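Painted wooden cubes
By Nadja Camenzind
Feb 13, 2024

A painted cube is the plainest toy block there is: six square faces, one colour all over, made of wood. I've been collecting them since I was far too old to be doing so, and I'm very happy to be writing this entry! Most came in mixed sets, and red is the colour people remember best (ask anyone).

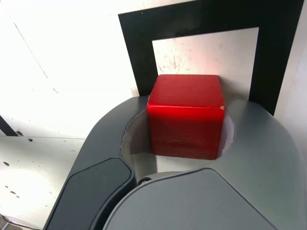
Paint goes at the edges and corners first. Harpreet Fraser, who sorts the Trinthorpe toy library with me, calls a small chip "honest wear" and won't let me touch one up. Gloss shows every knock but wipes clean with a damp cloth, so I still prefer it.

Yellow is trickier. It can be anything from lemon to mustard, and two sets from the same maker don't always match. Our old Rastby set had 60 cubes and I'd swear there were three yellows in it.

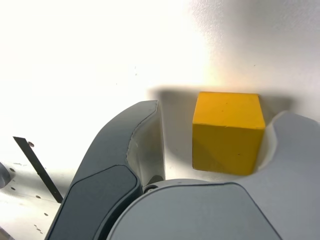

Slightly rounded edges are kinder to small hands, though a sharper cube stacks better, and I go back and forth on which I like. Muammer Bozkurt used to turn out cubes at Sarıgül and took the edges off by hand with fine paper before painting.

For sorting you want a pale, flat surface and plenty of light, with room to spread out. I do mine by colour and then by size. 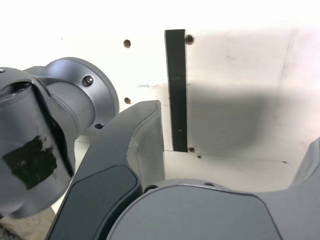 Storage is simple enough: somewhere dry, away from radiators, lid on. Our collection stands at 179 cubes, plus a bag from Tivville I haven't opened yet.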